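Shipping zones after the Miven migration

The store moved from Zasum to Miven in August. Orders and customers came across cleanly. Shipping rates did not, and I spent most of a month on them.

Zasum stored one rate table per product group. Miven stores one per zone and looks up the weight of the whole cart. My old setup had 17 rate tables, and the importer turned each of them into a zone, so several zones covered the same ZIP codes. When two zones match, Miven takes the first one in the list and gives no warning.

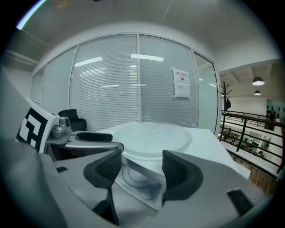 3 min read

I deleted all of the imported zones and built 8 by hand, sorted by distance from the warehouse in Plesetti. Then I exported the 1714 active SKUs and sorted them by weight. A blank weight counts as zero, so those items were shipping at the lowest rate. I filled them in from the supplier sheets.

The Ticona label plugin needs its own fix. It rounds each line up to the next full pound before adding, while checkout rounds the total once. Set "round per line" to off under Carrier Options and the two figures match.

Three orders still went out underpriced before I caught this. I paid the difference. Return labels use a separate table, and I have not touched that one yet.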